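Hodholm Script Lab

The Hodholm Script Lab is a residential workshop for first-time feature writers, held every August in the harbor town of Hodholm. I've gone down a lot of rabbit holes writing these film entries, and this is one of my favorites!

Format
The lab takes 15 writers, each with a finished treatment (up to 43 pages, and they do check). Everybody works with 2 tutors, one for structure and one for dialogue, and the last evening is a read-through with local actors at the old Kabbaj cinema. I sat in once and laughed so hard at a funeral scene that I had to step out.

History
Philomena Ó Néill started it as a weekend course for short films. Features came in when Hazem Kettani took over the program, along with the Stollum Prize, 2,000 euros toward a second draft.

Notable alumni
Nesma Ait Ali wrote "Dresemach" here, a slow, lovely drama about two sisters running a ferry office (see it if you can find it).

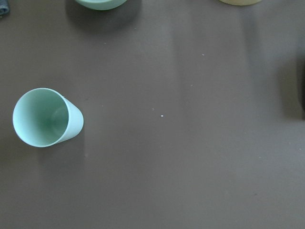 Rania Fawzy

Last updated 18/05/2022. I'm still missing the early tutor lists, so write in if you kept a program.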